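Robot club notes, the sink task

2020-12-04

We have been on the same task since September, so I figured I should write down where things stand before I forget the details. The club is small this year and most of us had never worked on anything with legs before. Our robot is called Ikarus. Ravinder Ross picked the name, and by the time the rest of us thought about what happened to the original it was already on the sign-up sheet.

The task is a simple one on paper. Ikarus walks up to a bathroom vanity, picks a small item off the counter, holds it clear of the basin and puts it down again somewhere useful. We get 20 minutes per team to show it at the Wesel meet, including setup. Last year's group did a kitchen version and left us a folder of notes called Samen, which has been more useful than any of the manuals.

Most of my own work is on the hands. I rewrote the part that decides how far each finger closes, and then rewrote it again after reading the Samen notes properly. Every session starts with the hands hanging in a neutral pose, and the software checks each finger against its stored zero before we let the arms move. It's dull work and it takes a while. Skipping it cost us a whole evening in September, when one finger was off by enough to make every grasp lopsided.
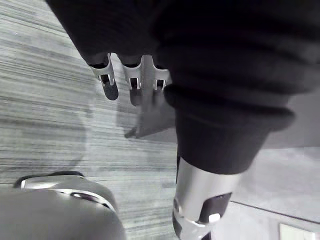 Do you need to know how to program to join the club?
Most new members don't, and they start on setup, cable checks and logging until they find something they like.

Logging is worth a word. We write down every attempt, good or bad, with the item used and the settings. The log passed 640 lines last week. I used to think this was too much paperwork for a club, but it's the only way we found out that our failures came mostly from the approach and not the grip. The arm was coming in too low over the counter — fine for something tall like a mug, bad for anything flat or soft.

Packets are the hard case. A mug has a handle and keeps its shape. A packet bends where you hold it and swings when the arm stops. We tried slowing down the last part of the lift, and we tried gripping nearer to the top. The second change made the bigger difference in the log, so that's the setting we kept.
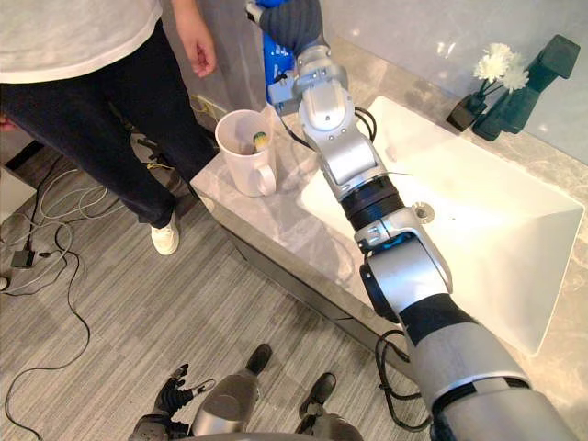
Ikarus with the blue packet at the vanity.

The other thing we changed is who stands where. One person stays near the robot during every run and one person stays at the laptop with a hand on the stop key. They don't swap in the middle of a run. Ravinder wrote this up as a rule after a mix-up over who was supposed to be watching the arm, and it's now on page one of our own notes.

Sawatzky, the planning program we use for the arms, is still a sore point. It finds good paths, but it sometimes finds a different one for the same job, and then our timing is off. For now we save the paths we like and replay them. I would rather fix it properly, but that's a job for after Wesel.

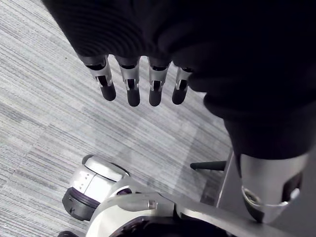

Fingers pointing down over the carpet tiles.

Still on the list: finish the put-down step, which is only half written, and get the 4 newer members through a full run at the laptop. I also need to copy the log off my own machine and onto the club drive, which I said I would do two weeks ago.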